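Two hands, two grippers, no robot

Hand-held grippers are sold on a simple promise: a person does the task, sensors record it, and a robot arm learns from the recording later. How much the result depends on the gripper itself gets less attention. Over six weeks from January, Yufang Song's group at Hovholm compared two designs on the same set of table-top jobs. Both are carried in pairs, one in each hand, and both are tracked by printed markers.

The first, from Bikeven, uses curved fingers that close towards each other on a linear slide. The second, the Berkside, has straight fingers on a pivot, so the tips swing through an arc as they shut. On paper the difference is small. In use it changes how the operator approaches almost every object.

How the grippers are tracked

Each Bikeven unit carries a marker cube under the jaws. Cameras read the black-on-white patterns, and software works out where the gripper is and which way it is pointing. A cube has an advantage over a flat plate in that turning the wrist usually hides one face and shows another. The Berkside units use a plate on the back of the handle. The plate is lighter and keeps clear of the work, but it is lost as soon as the operator rolls the hand past a certain angle.

Song's group measured this directly. Operators were asked to pick up an object, turn it over and set it down, and the software logged every stretch in which neither hand could be located. With the plates, gaps occurred in 36 per cent of the trials. With the cubes the figure was 10 per cent, and most of those gaps came when one forearm passed in front of the other gripper.

The cubes have their own cost. They add bulk just where the operator wants to get close to the table, and a low reach can end with a cube touching the surface before the fingers are at the right height. Song's advice is to approach from slightly above and let the fingers slope down. Operators who had learned on the Berkside took longest to adopt the habit.

Setting the task

The jobs were kept dull on purpose: lifting a box with both hands, moving a bottle, pressing a control, sliding a packet to one side. Two-handed lifts matter most, because both grippers must be tracked at the same moment and an error in either one spoils the recording.

Height and distance were left to the operator. Earlier trials with a fixed standing position gave tidy data, but every reach looked alike, and a control policy trained on it failed when the table was moved by a hand's width. Allowing people to stand or sit as they liked produced more varied recordings at no extra cost.

The room was not cleared either. Background clutter makes marker detection harder, and checked or high-contrast patterns are a known source of false readings. The group preferred to meet those errors early, in ordinary surroundings, and to tune the detector against them.

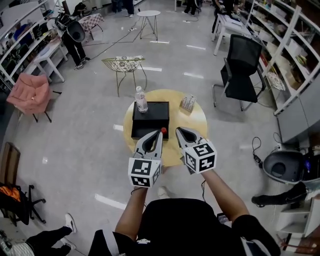

Fingers and grip

The Bikeven fingers are the better choice for round objects. On a water bottle the curve settles against the side, and small errors in approach tend to correct themselves as the jaws close. The Berkside tips meet the same bottle at an angle that depends on how far they have swung, and can push it away before gripping.

With flat-sided objects the order is reversed. Straight fingers lie against the face of a box, while curved ones touch it along a narrow line. In two-handed lifts the box was inclined to rotate between the Bikeven grippers unless both were placed at the same height. Rubber sleeves helped – the group now fits them as standard – but they wear quickly at the tips and need checking before each session.

Small controls gave mixed results. Pressing a button with closed fingers was easy on either design. Turning a knob was awkward on both, and the recordings showed operators using the whole forearm to make up for the missing wrist joint. A robot arm can copy that motion, though it may need more clearance than the person did.

Cable and weight

Both designs are wired. The cable leaves the handle and runs back along the forearm, where it can be strapped or left to hang. Strapping is neater but tugs at the gripper when the elbow straightens. A hanging cable moves freely and sometimes passes in front of a marker. Dong, whose software the group uses for recording, is working on a battery-powered handle. Song expects the added weight to matter more than the missing wire, as operators already report tired wrists after around 6 hours of collection spread over a day.

Which to choose

For varied household objects, Song's group has settled on the Bikeven pair with rubber sleeves. The Berkside units remain in use for box handling, where the straight fingers hold better and the hands seldom roll far enough to lose the plate. The group plans to mount a cube on a Berkside handle next and repeat the turning test.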